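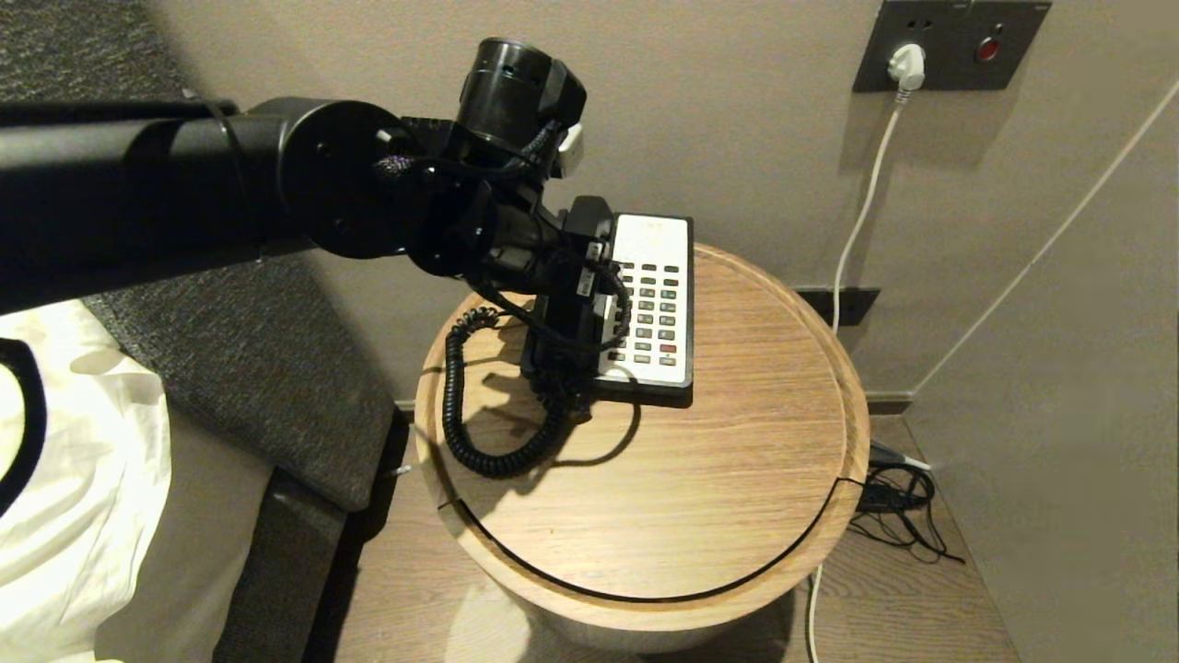 *A desk telephone on a round wooden side table.*

June 6, 2021

Ring the Ekora Line after dinner and you might get a shearers' cook explaining how to feed a shed on mutton and tinned peaches. You might get a ghost story in Cantonese, or a very long joke concerning a ute. I rang it four nights running before I spoke to Ruoxi Yu, and by the time we finally sat down in her kitchen in Maren I had so many questions that the tea went cold in front of both of us.

The idea is beautifully plain. Someone in the district tells a story, Ruoxi records it, and anyone with a phone can call and hear it. There's no app and no login. You press one for tonight's story, two for something from the back shelf, and if you press anything else you get Ruoxi's own voice telling you to have another go, love.

"It started with my neighbour, Shiyu Wei," she says. "She'd had the internet go down again, the whole road had, and she said to me over the fence, I don't miss the internet, I miss someone talking. And I went inside and couldn't stop thinking about it."

She had spent most of her working life in regional radio, mostly on the overnight shift, and says that's where she learned to love a voice on its own. Truck drivers used to ring in at three in the morning wanting to talk about owls. One bloke read her the whole of his daughter's wedding speech to see if it ran too long. (It did, and he cut the bit with the horse.)

"On the radio you're always thinking about everybody," she says. "On the phone it's just the one person. They've got you right up against their ear! It's so close. People tell a story differently when they know it's going there."

The first was Shiyu's, naturally. She talked for six minutes about learning to drive in a flooded paddock, taught by her aunt Yufang Wei, who couldn't drive either. I've listened to it three times now and I still laugh at the gatepost. Yufang has since recorded her own version, in which the gatepost is entirely Shiyu's fault, and Ruoxi plays the two back to back whenever there's a gap in the schedule.

Six minutes became the house rule. Ruoxi will let a story run over if it's earned it, but she's a ruthless editor in the kindest possible way, and she does all the cutting herself at the kitchen bench with a pair of headphones held together by tape.

"I take out the coughs if they're sad coughs," she says. "I leave in the kettle. I leave in the dog, every time. If a dog barks in the middle of your story then that's part of your story now."

There are over 500 recordings on the line, and the spread of them is glorious. Reginald Obi, who drove the school bus out to Stavus for years, has done a whole series on the kids who used to sit up the front. He changes the names and fools no one. Jinlong Tang contributes recipes, though he gets so sidetracked by the story of where he first ate each dish that you'd never be able to cook from one. I tried his braised eggplant the night before I came up. He never gets to the part where the eggplant goes in.

"People ring me up to complain about that," Ruoxi says, delighted. "They ring a story line to complain that the recipe was a story. I've told Jinlong and he's thrilled."

I ask how she gets shy people to talk, and she's off, pulling a notebook from under the fruit bowl. She never asks for a story, for a start. If you ask someone for a story they'll tell you they haven't got any. She asks what was on the table when they were ten. She asks who in the family was banned from driving, or what the worst job they ever had smelt like.

"Smell's the best one. I had a man who'd said maybe a dozen words all afternoon and I asked him what the tannery smelt like, and I had to change the batteries."

The Zou sisters, who run the newsagency on the main street, keep the cards with the number on them next to the till. Ruoxi had 1,000 printed and thought they'd last her forever. They've been turning up in lunch boxes and library books, and one caller had found hers pegged to a clothesline in Stavus, which thrilled Ruoxi so much that she recorded the call.

She's now working on a run of children's stories for August, told by children, with no grown-ups allowed to help. I heard the first on her laptop. It's by a boy who wants it known that he once saw a snake eat a different snake, and it has the best opening line I've heard all year: "Mum says this didn't happen."

Before I go, she wants to know what was on my table when I was ten. I tell her silverbeet, and that my brother used to hide his in the piano. She's already reaching for the recorder.

"Hang on," she says. "Which end of the piano?"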